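Home | Essays | Letters | Garden | About | Search

In Praise of the Handwritten Note

I have been meaning to write this one since November, when the wind took the last of the leaves off our maple and I finally had an evening to sit down with a cup of tea and think about the way we leave word for each other.

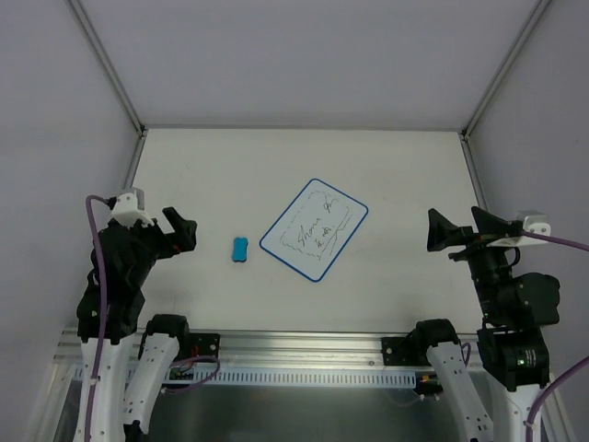 What we used to leave on the counter

When I was growing up in Nesham, my mother wrote everything down on whatever was nearest. Envelopes, mostly, and the backs of church bulletins, and once (I still have it) the inside of a cracker box, on which she had written that there was soup, that the dog had been fed no matter what he told me, and that I was to wear the heavy coat. I was eleven. I wore the light coat, and I remember being cold at the bus stop and feeling that the cracker box had been right.

I think about that note more than I think about most of the gifts I got that year. The words leaned a little to the right because she was always writing while she walked toward the door, and the last line ran downhill where she had run out of flat cardboard. I could have told you what kind of morning she was having just from the slope of it.

Now my own family does all of this by phone. We have a group thread, as I suppose every family does, and it is useful and I would not want to give it up. My daughter lives four hours away in Plandley and I know what she had for lunch. But I scrolled back through that thread the other night looking for something she had said last spring, something funny about her landlord, and I went past hundreds of thumbs-up signs and grocery questions and never found it. It is in there somewhere, I am sure. It will be in there forever, and I doubt I will ever see it again.

The case for being a little slower

My neighbors tell me I am being sentimental, and they are right, so let me try to make the practical argument too.

A note on paper or on a board stays where you put it. If I write "call the dentist" and prop it against the toaster, I have to move it to make toast, and after two mornings of moving it I will call the dentist just to be free of it. My phone reminds me with a cheerful little sound and I brush it away with my thumb without even reading it. I have brushed away the dentist more times than I care to admit.

A note also belongs to the house. Anybody who walks through the kitchen can read it, add to it, or draw a mustache on it. When my husband and I rented the little place out at Lurkwood, the one with the bad stairs, there was a pad by the back door where earlier renters had left advice for whoever came next. Jiggle the handle. Don't trust the left burner. The owl is real. I loved that pad. We stayed for two weeks and I must have read it through every single evening, and before we left I added a line about the good pie at the gas station, and I felt as proud as if I'd been published.

And then there is the matter of drawing, which I can't do at all and do constantly. Give me a marker and I will put a wobbly border around a thing, or an arrow, or a sun with too many rays. I have never once done that in a text message. There are little pictures you can choose from, I know, and my grandson picks them out with great care, but choosing is a different pleasure from making.

What it costs

I'll be fair and say that paper gets lost. I lost the directions to a wedding once, and we sat in the parking lot of Mohmand Hardware with the windows down, listening for music. We did find it in the end, by following a car with streamers on it, but I would have given a lot that afternoon for a phone that talked.

Handwriting can be hard to read, too, and mine has gotten worse. My sister saved a birthday letter I wrote her when she turned 33, and when I looked at it this summer there were words in the second paragraph neither of us could make out. We guessed for a good while over dessert. Our best guess was "turnips," and I can't think why I would have brought up turnips, though I did have a garden that year and they did come in heavy.

So I am not asking anyone to throw a telephone in the river. I would only ask that you try leaving one note this week, in your own hand, where somebody you love is going to trip over it. It doesn't need to be clever. My mother's never were – they were about soup and coats, and I would not trade that cracker box for 1,000 clever ones.

If you live alone, leave it for yourself. I have a friend from choir who tucks notes into her winter boots in the spring and has always forgotten them by the first snow. Last year's told her that she had been right about the curtains. She had no idea what it meant, but she says it cheered her up all the way to the mailbox.

I've started keeping a marker on a string by our back door again. So far we've got a list of birdseed and light bulbs, a reminder about the storm windows, and a drawing my grandson did of either a horse or me. I haven't asked him which. The storm windows are still in the garage, but I do look at the reminder every morning on my way out to feed the birds.

Contact | Copyright, all essays property of the author | Back to top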